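3. How I went about the label survey

I'll start with the dull practical side, as it shaped most of what we found. The question was a simple one: when people in Burell buy a herbal balm or tincture over the counter, do they read the label, and do they read it again later when the jar has been sitting in the bathroom for a year? Hjalti wanted to ask whether the stuff worked as well. I talked him out of it. That's a clinical trial and we had a clipboard budget.

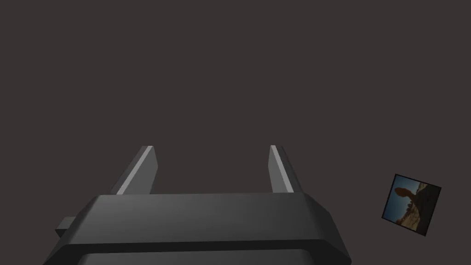
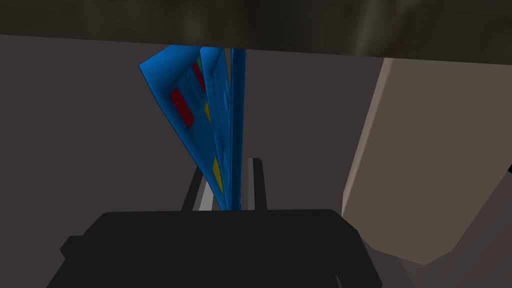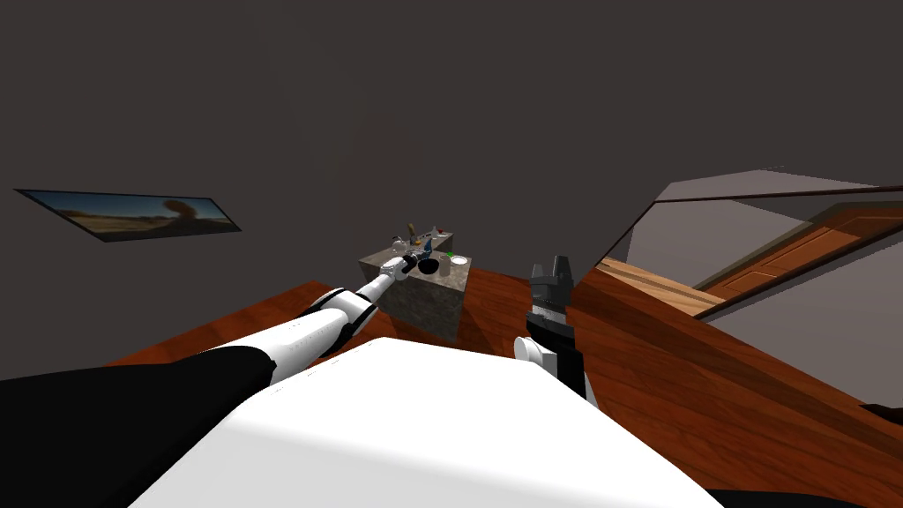
Figure 3. Rendered views. First panel, gripper housing from behind; second panel, blue folded object under an overhead surface; third panel, left arm and right gripper near the grey block table.

3.1 Where the people came from

All our participants were customers of Karakaya, the dispensary on the main street, which sells its own calendula balm under the name Drirnance along with a fair whack of loose teas, throat drops and tinctures in brown bottles. I chose a single shop on purpose. Remzi Ersoy (who did all the recruiting, and did it very cheerfully) had first sketched a design with several chemists and a health food shop thrown in, and on paper it looked lovely, but the labels would've been different in every place and we'd never have known whether we were measuring the reader or the printer. One shop, one house style of label, one set of staff giving the same spiel at the counter. You lose some generality, and I'll come back to that in the limitations.

Anyone over eighteen who bought a product meant for the skin or the throat was offered a card with a link on it. We handed out 1,709 cards between May and the end of winter, and got back 1,256 usable responses. That's just under three quarters, a lot better than I'd budgeted for, and I put most of it down to the staff mentioning it twice. Pregnant women weren't excluded, though several wrote in the comments that they'd assumed they were, so our card was probably badly worded. People buying for a child answered about the child's product and ticked a box to say so.

Practitioners were asked to stay out of it. A few didn't! We found them by the free-text answers, which were much longer than everyone else's and had Latin in them, and they've been left out of the usable total.

3.2 The questionnaire

There were 11 questions, down from a much longer draft that even my own mother gave up on. The survey ran on Soneo, which our department already pays for and which has the considerable virtue of working on old phones. We asked what was bought, what it was for, whether it was a repeat purchase, and whether any other medicine was being taken at the same time. Then came the part we cared about: had they read the directions, where had they read them (in the shop, at home, never), and could they say without getting up what the product's use-by date was.

That "without getting up" wording caused some argument. Hjalti Overgaard thought it would put older respondents off. I thought if we left it out everyone would wander to the cupboard, squint at the jar and give us a perfect score. We kept it. In the pilot one man replied that he'd answered from the bath, with the jar in his hand, so it's not watertight as an instruction.

We didn't ask about income. We did ask about reading glasses, and I'm very glad we did, as you'll see in Section 4.

3.3 Follow-up calls

A questionnaire tells you what folks remember doing. To get a bit closer to what they really do, we rang 80 of the respondents a few months after their purchase and asked them to go and fetch the product. Remzi made nearly all of these calls himself, mostly on a Tuesday evening, after tea and before the telly got good. He'd ask them to read out the batch code, the directions and the date, and then ask how they'd been using it.

I'd recommend the fetching step to anyone planning similar work. A surprising number of people came back to the phone with the wrong jar. Some came back with a jar that had lost its label altogether, or with a label so softened by steam that they could make out the name and nothing else. A handful had decanted the balm into something nicer looking. In every one of those cases the person had told us in the questionnaire that they had read the directions, and I believe them, they probably had, once, on the day. It just isn't much use by the time the eczema flares again in winter and the writing's gone.

We were careful about the phone calls in one respect. If a caller described something that sounded like it needed looking at, such as broken or weeping skin that wasn't settling, or a sore throat that had hung on for weeks, Remzi stopped the interview and suggested they see their GP. Those calls were still kept in the data up to the point where he stopped. The ethics panel asked for a written prompt for this and we used it word for word, even though it sounded a bit stiff over the phone.

3.4 Coding the answers

The closed questions needed nothing done to them. The open ones (what was it for, in your own words) needed quite a lot. "Rash", "my bad elbow", "that patch", "the itchies" and "dermatitis, sort of" all had to land somewhere, and there's no honest way of turning "my bad elbow" into a diagnosis. So we didn't try. We coded by body part and by the complaint as the person put it, and left the medical names to the people who'd used them. Hjalti and I each coded the lot separately, then sat down and went through the ones where we'd disagreed. Most of the disagreements were about feet.

For label reading we settled on a plain scheme. A respondent was a reader if they said they'd read the directions before first use, a late reader if they'd read them at some point afterwards, and a non-reader if they never had or couldn't recall. I'd have liked a finer scale and at one stage I'd drawn up quite a pretty one, but the answers wouldn't support it. People don't remember the reading of a label the way they remember, say, a jab. It's a small thing done standing up with the kettle on.

The date question was scored right or wrong, with the month and year both needed. A guess that happened to be correct counted as correct. I know, I know. We talked over asking how sure people were, and decided that one more question would cost us more than it told us.

3.5 What I'd grumble about

A few things bother me about the method and it's better to have them out before the results.

First, the shop. Karakaya's counter staff are chatty and well trained, and they'll go through the directions with you whether you asked or not. Several respondents said they hadn't read the label on account of having just been told what it said, and our scheme marks them as non-readers. That seems harsh. Had we recruited from a supermarket aisle, where nobody tells you anything, the same people might well have turned the jar over. I'd expect the share of non-readers here to be on the high side for that reason, and I wouldn't carry it over to self-service shops.

Second, the season. Skin products go out the door in the cold dry months and the throat drops go with them, so we've got a winter crowd. Whoever buys calendula balm in January for sunburn and scratches off the blackberry canes isn't in our data at all.

Third, the Drirnance label was redesigned partway through. It was only a change of colour and a slightly larger typeface, and we weren't told until the new stock was on the shelf. Remzi noticed and rang me from the car park. We recorded the batch for each purchase after that, but for the early ones we've had to go by date of sale, and there's a stretch of overlap where either label could've been handed over. Those cases are marked as unknown in the tables. I was cross for a day or so and then rather pleased, as the change gave us a comparison we'd never have got funding to set up on purpose. The larger type gets its own part of Section 4.

Last, and this one's on me, the question on other medicines was too vague. I wrote "medicines" and plenty of people took that to mean prescriptions only, so aspirin, antihistamines and the steroid cream in the back of the drawer went mostly unmentioned. We picked some of it up in the calls. Several people were using the balm and a hydrocortisone cream on the same patch of skin on the same day and hadn't thought to tell either the dispensary or their doctor. We can't say how common that is from what we've got. Next time the question will name the things it means, one per line, with a box beside each.

3.6 Analysis

Nothing fancy here. We compared readers, late readers and non-readers on age group, repeat purchase and glasses, using ordinary cross-tabulations, then fitted one logistic model with correct recall of the date as the outcome. Buying for a child went in as a covariate after Hjalti pointed out that parents were behaving like a different species. Missing answers were left missing. The phone sample was kept apart from the main analysis throughout, and wherever I quote a caller in Section 4 I've changed small details so they can't be picked out by their neighbours, Burell being the size it is.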